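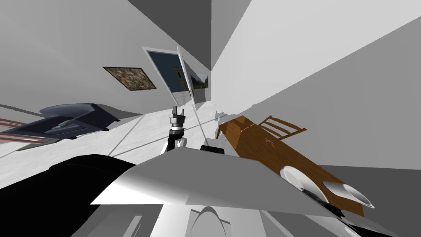

Hill Repeats, Mud and a Very Long Relay: My First Season with Kinari

I have been running on my own for eleven years. Same loop, same playlist, same shoes until the soles gave up. Then in January I joined Kinari Harriers, mostly because Lilian Mosoti from work kept asking and I had run out of ways to say "maybe next month." I'm so glad I did, and I've been meaning to write it all down before cross-country starts up again and I forget the good bits.

First, the club. Kinari is small. We have 81 paid-up members, and on a wet evening you might get a quarter of them. There are juniors on the grass at five-thirty, then the adults go out at seven from the gate behind the school. The groups are called Steady, Brisk and Josphat. Josphat is a person (Josphat Kioko, the head coach) and the group is whoever thinks they can hang on to him that night. I have been in it twice. I lasted until the second bridge the first time and the third bridge the second time, so that's progress!

I'd always thought of hill repeats as something other people did. Our hill is the road up to Kashindye, and we do it from the mailbox to the water tank, jog down, go again. The first session I did four and had to sit on the wall. By April I was doing eight, and I can't tell you how happy that made me. Subira Waweru taught me to shorten my stride and look at the ground a few yards ahead instead of up at the tank, and it was like someone had shaved a piece off the slope. She's been racing since middle school and is very generous with this kind of thing if you ask her on the jog down. Don't ask her on the way up.

My first race in the club vest was the Vomach 10K. It's a lovely course, two laps of the reservoir with a nasty little kick over the dam road each time. I went out too fast, of course. There were 582 finishers and for the first mile I think I was ahead of most of them, and then they all came past me, one by one, very politely. I still ran my best time by almost a minute. Sharon Muriithi won her age group for the fourth year in a row and then went back out to run in with our last finisher, in her sweats, eating a banana. I want to be like that.

The big one, though, was the Sulen relay. If you haven't come across it, it's a day-long team race over the ridge, twelve legs, and every club in the valley enters at least one team. The start is at five in the morning. We had two teams this year, which hasn't happened since before my time, and I was put on leg nine for the B team. Leg nine is forest track, mostly downhill, and everyone told me I'd been given the easy one. They were all lying. The highest point on the route is 2,607 feet, leg eight goes up to it, and leg nine comes off it on wet roots and clay with nothing to hold on to. I fell twice. I loved every minute.

Some things I would tell anyone doing Sulen for the first time:

Wear the shoes with the big lugs, even if the morning looks dry.

Eat at the church hall at the end of leg six. The potato soup is worth the wait in line.

Learn your handover point in daylight. Deepak Vishwakarma drove me up the week before so I could walk the last half mile, and I was so grateful for it on the day.

Tie a spare layer around your waist if you're on seven, eight or nine. It gets cold up there while you wait — much colder than the parking lot.

Cheer for the other clubs. They cheer back.

The A team came in sixth, our best in a long while, and the B team came in thirty-first, and if you'd seen us at the finish you'd have thought we'd won the thing. Lilian ran the anchor leg and had somehow found the energy to sprint. All of us jogged the last stretch of field with her, which is allowed as long as you stay outside the tape.

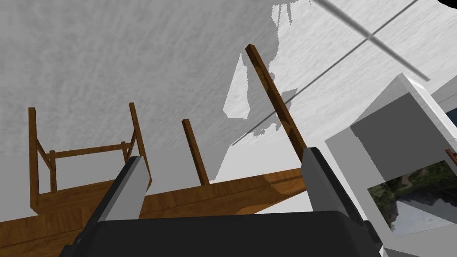
Page 2

Now for what's next, because I'm already excited about it. Cross-country begins when the evenings draw in, and the club is hosting a league meet for the first time. That means marking out the course, finding marshals, borrowing a lot of stakes, and persuading a farmer that several hundred pairs of spikes will do his bottom field no harm. Josphat has drawn three versions of the course so far, and each has more mud in it than the last one.

We're also trying to raise $2,000 for the juniors. Most of it will go on travel to the away meets, with some for new vests, as the smallest kids are running in adult sizes tucked into their shorts. There'll be a cake table at the league meet and a sponsored run up the Kashindye road, as many repeats as you can manage in an hour. I've signed up. My sister has pledged a dollar a hill and says she is not worried about her money.

For my own running, I'd like to get through the whole league season without missing a race, and I'd like to reach the fourth bridge with Josphat's group before Christmas. I've also been told there's a spot going on leg eight next year. I said I'd think about it, and then I texted Subira from the car to say yes.

If you live nearby and you've been wondering about joining, come at seven and ask for Lilian. Start in Steady, bring a light for the way back, and stick around for tea afterward.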